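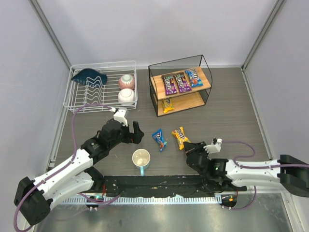
A dish rack, also called a dish drainer or draining rack, is an open frame used to hold washed crockery while water runs off it and the surface dries in the air. It is found beside the sink in most household kitchens and in the tea rooms of offices, schools and clubs. The commonest domestic type is made of wire, coated or painted, with a row of dividers along its length. Dividers may be straight pegs, hoops or a continuous wavy line, as on a white wire rack holding two small bowls on their sides at the right end and a dark teal cloth over the left. Plates stand upright between the dividers, while bowls are either leaned on their sides or turned upside down.

Names
In Australia the terms dish rack and dish drainer are used interchangeably. Draining board refers to the ridged part of the sink itself, although older speakers sometimes use it for the rack as well. A tea towel is the cloth used for drying by hand, and is often hung over the rack between uses.

Construction
Wire racks are formed from steel rod, bent and spot-welded, then finished with plastic, powder coating or chrome. White coatings show rust early, usually at the feet and at the ends of the dividers where the coating wears through. Wooden racks, commonly folding, are lighter but need to dry out completely between loads. Moulded plastic racks do not rust and tend to be cheaper, but they can discolour in direct sun.

Divider spacing varies between makers. The Dandholm pattern, sold through hardware shops, has a wavy divider and takes 10 dinner plates. The larger Furnival takes 20 and has a separate cutlery cup. Neither holds mugs well between the dividers, and a mug with a large handle is generally inverted at one end or left to drain on a folded cloth.

Use
Items are loaded with the largest at the back. Bowls set on their sides drain faster if the opening is tilted slightly downward, as water otherwise collects inside the lower curve. A tray or mat beneath the rack catches the run-off and should be emptied daily.

Many small kitchens pair the rack with a two-tier shelf for dry goods, such as packet snacks, biscuits and tea. A shelf with wooden boards is best kept clear of splashes – the edges of the boards swell first. Packets stored on the lower board are harder to see and are often the last to be eaten.

Lollbridge survey
In August 2019 Shona Mahuika and Rochelle Gilchrist surveyed 80 shared kitchens in Lollbridge for the local housing association. Wire racks were the most common type by a wide margin. In six of the kitchens there was no rack at all, and dishes were dried by hand or left on a towel. Their report recommended replacing any rack with exposed metal at the feet.

Cleaning
Limescale on wire is removed with diluted white vinegar and a soft brush. Abrasive pads scratch the coating and are not advised.

See also
Dishcloth
Draining board
Tea towel

Last edited 2020-05-08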